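Grativine Lane Quilters' Newsletter

From the Editor's Chair

Fri 26 November

The blue quilt is finished. I put that first because several of you have stopped asking, and I have noticed.

For those who joined after June, a short history. I bought 22 fat quarters at the Trarkum shop's closing sale, all of them blue or purple, on the theory that a quilt in two colors can't go wrong. I then found that one of the purples was brown. It had been purple under the shop's lights, and it was purple in the car, and it was brown the moment it reached my kitchen. It has since been made into a cover for the toaster, where it looks very well.

The plan was simple squares. I have made stars and flying geese and one Dresden plate that took the better part of a year and now lives under a cat, so I felt I had earned simple squares. Five inches cut, four and a half finished, no borders, narrow dark binding. The sort of thing you could sew while listening to a ball game. Our guild has 31 members and I believe every one of them told me squares would be relaxing.

Squares are not relaxing. A triangle that's off by a hair can blame the bias. A square that's off by a hair just sits there next to its neighbor, and the two of them point it out to everybody who comes in. I cut 463 of them, pieced the first four rows, and laid them on the rug to admire. The corners met in the way that people meet at a reunion, which is to say some of them crossed the room and some of them didn't.

Leonora Mangubat came by to return my walking foot and stood looking at the rug for a good while. She asked whether I had changed needles. I had not. She asked whether I had changed rulers. I had, halfway through, from the old yellow one to a new Fidari I'd been given for my birthday, and when we put one on top of the other they disagreed by the thickness of the printed line. Leonora was very nice about it. She stayed for coffee and took out an entire row with my good seam ripper, and she has only told the story at two meetings that I know of.

So, for the record and for our newer piecers: one project, one ruler. Write the name of the quilt on a piece of masking tape and stick it to the ruler if you have to. I do now.

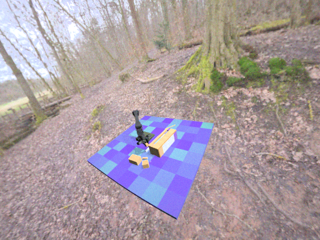

Then there was the matter of layout. I had always been a scatterer. You throw the patches down, you squint, you move the two that match, and you call it scrappy. With only blues and purples this gives you a bruise. Every light square drifts toward another light square overnight, I don't know how, and by morning you have a pond in one corner and a thundercloud in the other.

What worked in the end was doing the dark purples first. I set them out over the whole design wall, well spread, and left gaps. Then the turquoises went in as far from each other as I could get them, and the dull middle blues filled whatever was left. I had been treating those middle blues as the boring ones, and I had nearly swapped a stack of them for buttons. They turned out to be doing most of the work. If a quilt looks jumpy, put in something dull. I suppose this is also advice about dinner parties.

I quilted it on my own machine, in straight lines a finger apart, which used 900 yards of thread and most of my good temper. The first spool was a slate gray that vanished nicely on the front. On the back, which is pale, it looked like a tax form. I have decided that the back is private.

A word about backing, while we're near it. Buy it at the same time as the fabric for the top. Do not tell yourself you'll find something. I told myself I'd find something, and what I found was a bedsheet, and a bedsheet has a tighter weave than you want under a needle for that many evenings. My machine made a popping sound with every stitch, like somebody eating celery in the next room – my husband moved his chair.

The binding went on by machine and was finished by hand, during which I watched all of a Danish murder series and understood none of it, having had my eyes on my lap whenever the subtitles came up. If anyone knows who did it, I'd like to be told.

Now to business. The Vishwakarma room is ours for the winter sew-in, and the heat has been looked at. Please bring your own extension cord with your name on it. Last time we went home with three that belonged to no known person, and they're in the closet behind the folding tables if you're missing one. Lunch is soup again. Those who had views about the soup may bring a sandwich.

The block swap for next time is any block with a house in it. Leonora has agreed to measure them at the door, and she'll be using her own ruler.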